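Skills Course, Unit 2: Interrupted Closure on the Bench
Handout, revised 1st November

What the pad teaches, and what it doesn't

Most of you will arrive having watched a video or two and believing that a row of neat knots on a silicone pad means you can close. I would hold off on that. The pad is an even pink slab. It doesn't bleed, it doesn't swell overnight, and it forgives a bite taken too shallow. Grastdale's catalog calls its pads lifelike. Handle one for 25 minutes and make up your own mind.

What it can teach is spacing, needle handling and knot security, in a setting where mistakes cost the price of a pad. Look at your line of stitches partway through, while you can still change something. Check whether the knots sit along one side of the incision or wander across it, and whether the tails are all about the same length.
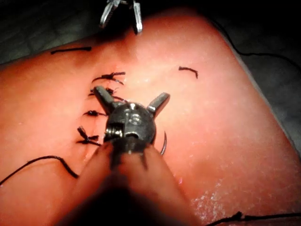
Where the needle goes between stitches

The textbook answer is that you always know where your needle is. In practice students set it down on the pad, look at the knot, and then pick it up by the point. If you have to lay it down, leave it in full view with the curve flat. When you pick it up again, don't grab the tip, and don't grab the swage either. Grasp the body, about two thirds of the way back from the point, and look at the angle before you drive it.

Tails and scraps

Both supply leaflets in your packet (Jutau and Herath) give a tail length, and they disagree. I have never seen good evidence that either figure matters on silicone. Pick one and stick to it for the whole row – consistency is what gets graded. Long tails get caught in the next stitch, and very short ones leave you nothing to judge the knot by.

Clear cut ends off the pad as you go. A stray black fragment looks a lot like a tail when you are tired. 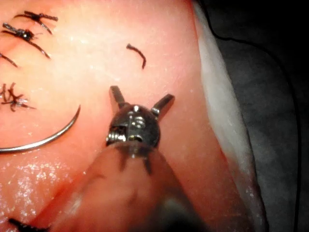

Fig. 2. Knots with splayed tails, curved needle lying on the pad, small cut fragment near the top.

A word on scores

The Ernia checklist is marked out of 105. Don't ask me why. A high score tells me you can follow the checklist. Before the June assessment I will also cut your knots open and look at the underside, and that part isn't on the sheet.

Bring your own scissors.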